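Jekness Opens Repainted Workroom at Fundale Site, With Gray Walls and a New Paint Schedule

FUNDALE, 2024-11-02 – Jekness, the shared workspace operator, has reopened the ground-floor workroom at its Fundale site after a full repaint. The room closed to members in July and is now available for booking again, in half-day and full-day blocks.

The work covered all four walls, the door trim and the floor edging. The old finish was an off-white that had been patched many times over the years, and members had complained that the patches showed under the ceiling lights. The new color is a plain gray. It was picked after test squares were painted near the door and left up for two weeks so that regular users of the room could look at them in daylight and in the evening.

"People use that room for long stretches and they wanted something calm that did not throw light back at them," said Abundio Magaña, site manager at Fundale. "White was too bright for the photo people and the darker test squares made the place feel small. The gray was the one most of our members asked for."

The painting was done by Gisedik, a local contractor that has worked on two other Jekness rooms. Gisedik filled the old screw holes and sanded the patched areas flat before priming. One section near the rear corner needed extra filler where a shelf had been pulled out some years ago, and this added several days to the job.

Paint for the walls was supplied by Thevar in a low-sheen finish. Jekness chose low sheen over flat for the walls because it can be wiped down with a damp cloth. Door trim was done in the same gray with a harder coating, as it takes more knocks from carts and equipment cases.

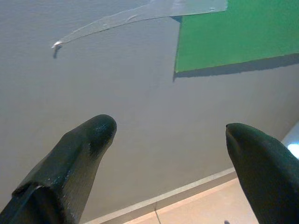

Gray wall surface with a strip of translucent tape, Jekness Fundale.

Along with the repaint, Jekness is bringing in a short set of rules on what may be fixed to the walls. Under the old arrangement members could put up whatever they liked as long as it came down at the end of a booking. Screws, nails and double-sided foam pads are no longer allowed. Tape may be used if it is a low-tack type, and members are asked to pull it slowly and at a low angle when they take it down. Anyone who sees paint lifting should stop and tell the front desk.

"We are not going to charge someone for a small mark," Magaña said. "We would like to hear about it, that's all. A mark we know about gets touched up the same week. The ones we find months later are the ones where the color no longer matches."

Touch-up paint from the same batch is being kept on site. Jekness has set a schedule under which the walls will be looked over every 18 months, with full repainting only where it is needed. The previous finish had no schedule, and repairs were made as requests came in.

Furniture in the room is largely as before. The long worktables have been kept and their feet fitted with new pads. The open shelving has moved from the rear wall to the side nearest the corridor, which leaves one long stretch of wall clear for members who need a plain background or room to lay out large work. Two of the older stools were past repair and have been replaced.

The floor was cleaned and resealed but not replaced. Jekness looked at new flooring and decided against it for now on grounds of cost. The question will come up again when the site lease is renewed.

Booking rates have not changed. Members who held bookings that were canceled during the closure have had their credit returned, and this can be used for any room at Fundale, including the smaller meeting room upstairs. Credit that was due to run out during the closure has been extended by 5 months. Members who cannot see the credit in their account should speak to the front desk, with the original booking number if they have it.

The upstairs meeting room will be painted next. It is a smaller job and Gisedik expects to need roughly 4 days on site. The room will stay open to members until the dates are settled, and notice will be posted on the door and sent out by email. The color has not been chosen – test squares will go up on the wall beside the window, and a comment sheet will be left on the table.

About Jekness
Jekness runs shared workrooms and meeting rooms for small businesses, makers and independent workers. Rooms are booked by the half day or full day, and members may store materials on site between bookings.

Contact
Abundio Magaña, Site Manager
Jekness Fundale
Questions about bookings and credit can be left at the front desk during opening hours.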